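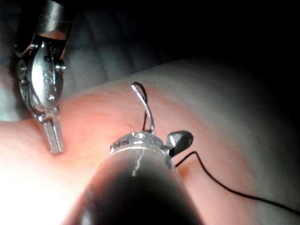 ## Basthorpe, and how to miss it

Most people do. You come down the hill from Wenitz, road bends left at the chapel, and that's it — you're through. Population 714 at the last count. It was almost 1,000 when the brickworks was going.

Parish covers both banks of the Beddoe. Church and pub on the north side, school and shop on the south, one bridge between them. Narrow one. Lorries get sent round by Skasbridge, 4 miles east, and the drivers ignore the sign.

Skasbridge got the railway. Basthorpe got a halt, a mile out of the village across two feilds, closed before most residents were born. The platform is still there under the brambles. Worth a look in October when it all dies back.

Buses: two a day into Wenitz, none on a Sunday. The last one home leaves at ten to six so forget the pictures.

What is there to do? Walk the river path. Starts behind the pub, muddy as far as the weir, then decent gravel. The the shop sells a map of it, and pies until they run out — usually by noon. Parking by the green is free, but not on match days.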